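# How a Robot Arm Learns from Examples

A computer program can be written as a list of rules. Some jobs are hard to write that way. Folding a towel is one of them, because a towel never lands in the same shape twice. For jobs like this, engineers use a learning system. A learning system is a program that studies many examples and works out what to do from them.

The examples have to come from somewhere. At the Filton workshop, Melina Mitsotakis-Vlachou and Shota Fujimoto gather them for a project named Clelleo. One person guides the robot arm through a job by hand. While the arm moves, a computer saves two kinds of information. The first is the position of each joint. The second is what the camera sees.

One full try at a job is called an episode. The Clelleo team records 80 episodes of each job before the learning system starts to study them. A single episode can hold 300 pictures, saved one after another. Each picture is stored with the joint positions from the same moment, so the system can match what was seen with how the arm was moving.

The camera sits near the robot's wrist and travels wherever the wrist goes. When the wrist is far from a surface, the camera can take in a wide area. When the wrist is very close, one surface can fill the whole picture, and small details become blurry. 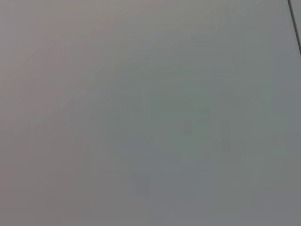
*A wrist camera view of a gray surface at very close range. A thin dark line crosses the upper right corner.*

A person looking at a single blurry picture may not be able to name what is in it. The learning system has more to work with. It also has the joint positions, and it can use pictures from other moments in the episode. Engineers call a set of measurements taken in order over time a sequence.

After recording, a person checks the episodes. This step is called review. An episode may be removed if the job was not finished or if part of the data is missing. The others are given a label, which is a short sentence such as "put the cup on the shelf." The label tells the system which job the episode shows.

Next comes training. The system looks at a picture and predicts how the arm should move. Its answer is compared with the movement the person made. If the two are different, the program's numbers are changed slightly – then it tries again with another picture.

## Words to know

**Episode:** one recorded try at a job.

**Joint:** a place where a robot arm bends or turns.

**Label:** words that tell which job an episode shows.

**Sequence:** measurements or pictures kept in time order.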